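Lotgate Class Manager - Setup Guide
Section 6: Level Groups and Make-up Lessons

This section covers how to create level groups, set lane capacity and turn on make-up tokens. Complete Section 5 (Sites and Pools) first. A level group cannot be saved until at least one pool has been added to your account.

6.1 Creating a level group

1. Sign in as Site Manager. Instructor accounts can view level groups but cannot change them.
2. Open Programs, then Levels, and select New Group.
3. Enter a group name of up to 24 characters. The name is shown to parents on the booking page.
4. Set the lower and upper age limits. Enter ages under three years in months.
5. Choose the entry rule. Open lets any swimmer book. Assessed hides the group until an instructor has recorded a passing skill check.
6. Select Save as Draft.

Note: Draft groups do not appear on the booking page. Check the age limits before publishing, as swimmers already booked are not moved when the limits change.

6.2 Setting lane capacity

1. Open the draft group and select the Capacity tab.
2. Enter the number of swimmers per instructor. The default is five.
3. Enter the number of instructors per lane.
4. If the pool has a movable floor, select the depth setting used for this group. Two groups with different depth settings cannot share a pool at the same time.
5. Select Check Conflicts. Any overlapping class is listed with its start time and lane.
6. Clear all conflicts, then select Publish.

Caution: Lotgate does not check local staffing rules. The site operator is responsible for entering a ratio that meets them.

Accounts brought over from Womemia keep their old ratios. These are stored as text and are skipped by Check Conflicts until they are entered again by hand.

6.3 Turning on make-up tokens

1. Open Programs, then Policies.
2. Set Make-up Tokens to On.
3. Enter the notice period in hours. An absence reported after this point does not create a token.
4. Enter the token life in days. A value of 0 means the token does not expire.
5. Select Apply to New Enrollments or Apply to All.

Caution: Apply to All cannot be undone. Export the enrollment list first. The export is limited to 2000 rows per file - larger schools will receive more than one file.
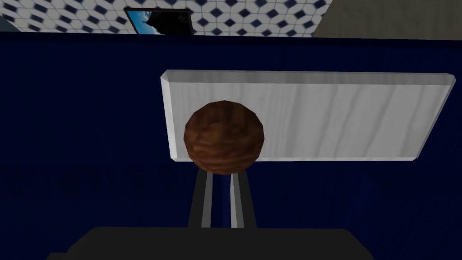
Aoife Phelan writes: We run Apply to All in February, between sessions, with online booking closed. The first time we left booking open, and families who enrolled during the update ended up with two tokens for one absence. If you get error 1545, close booking and run it again. It cleared for us on the second try.

6.4 If a token does not appear

Check that the absence was recorded against the swimmer and not the family account. Then check the time of the report against the notice period. Tokens are created once an hour, so a short delay is normal.

If the token is still missing, an administrator can add one from the swimmer's profile under Adjustments. A reason must be entered - the field cannot be left blank.

Section last revised 19 August 2020. Continue to Section 7: Instructor Schedules.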